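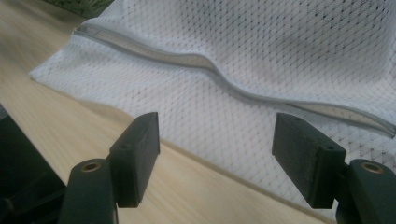 Hand-held gripper and a mesh laundry bag on a wooden tabletop.

Budgeting for hand-held grippers

From the Brimia workshop encyclopedia. Entry written by Debashish Weerakoon, last revised August 28, 2019.

A hand-held gripper is a pair of robot fingers on a handle, worked by a person instead of an arm. Groups buy them to record how a job is done by hand, so that a robot with the same fingers can be taught the job later. I look after the equipment money for a small group that does this with household fabrics, and this entry covers what I've learned about paying for it (mostly by getting it wrong the first time round!).

What you are paying for

The gripper itself is the part everybody asks about and it's usually the smallest worry. The fingers on ours are dark green with brass-coloured bushings on the arms, and the flat pads do get scuffed. I budget for fingers the way I budget for printer ink. They go on a yearly line, they get used up, and I don't want a meeting each time a pair needs replacing.

Then there's the camera, the storage, the handle, the spare handle, and the table. People forget the table. You want one at a sensible height with decent light over it, and if you're working with white cloth you want to try the lamp before you pay for it, as a strong one will bleach out the weave. I bought two lamps before trying either of them. They're in a cupboard now.

The biggest line of all is people's time. A gripper you hold needs somebody to hold it, and arms get tired. My first plan had one person recording all day, which looked lovely in the spreadsheet and lasted until lunch. I now plan in sessions of 20 minutes with a proper rest, and I pay for two people where I used to pay for one.

Choosing between suppliers

We had quotes from two firms, Drindel and Tang. Drindel sold the gripper as a finished unit with fingers already fitted, and Tang sold a kit with the drawings, so you could make your own pads. I went back and forth on this for most of August. The finished unit was dearer but would have had us working on the day it arrived. The kit was cheaper on paper - and then you add the printing, the screws, the bushings and somebody's afternoon.

We took the kit in the end, mainly because I wanted to change the pads for thin materials. If you're only ever going to pick up boxes and mugs, I'd say buy the finished one and get on with your life.

Ask every supplier the same things: how long spare fingers take to arrive, whether the pads come off separately, and who pays the postage on a return. I'd get the answers in writing.

Budgeting for test objects

Objects deserve a heading of their own, as they're cheap one at a time and alarming in bulk. Our list for fabrics came to 221 items. Mesh laundry bags are on it, and I'm very fond of them as a test, because one cheap bag gives you several awkward things at once: netting you can partly see through, soft folds, and a long zip that won't lie straight. A zip on a stiff jacket is a different job altogether, so don't let anyone tell you that one covers the other.

Buy objects in matching sets and put a few away unopened. Shops change their stock, and if you need the same bag a year on you may not find it. I keep 5 of anything we use every week. Washing counts as a cost too, and so does the shelf you'll need.

Renting and borrowing

Renting makes sense for a short trial. We had a gripper from Bomik for seven weeks before we bought anything, and it was money well spent, if only for what it taught me about the handle (too fat for small hands, which no brochure mentions). Check what counts as damage before you sign. Worn pads ought to be fair wear, but I've seen an agreement that charged for them.

Borrowing from another group is cheaper still, though you'll be fitting round their diary. Work out beforehand who replaces what.

When to buy the arm

Later than you think, in my view. Troels Eskildsen, who did this job before me, ordered the robot arm first, and it stood under a dust sheet for months using up its warranty. The recordings come first, and you can make plenty of those with a hand-held tool and a table. I put the arm in the second year's budget, with its stand, its safety guarding and the electrician. If the arm's price goes up in between, so be it - we've still saved a year of insurance.

See also: Spare parts; Lighting for fabric work; Storage and backup; Fair wear.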